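7.2 Setting the rate on the Skura meter

1. Close the supply valve and wait for the display to read 0.
2. Hold MODE until rE appears.
3. Enter the pulse rate from the calibration slip. Factory value: 164.
4. Press SET. The meter restarts.

Note: If the slip is missing, divide counted pulses by liters collected. Use a run of at least 28 liters — shorter runs give poor results.
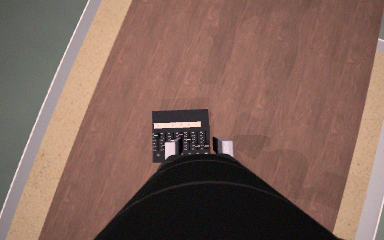
Fig. 7. Calculator on a wood-grain tabletop.

CAUTION: Do not open the valve during restart. Error 604 will lock the keypad.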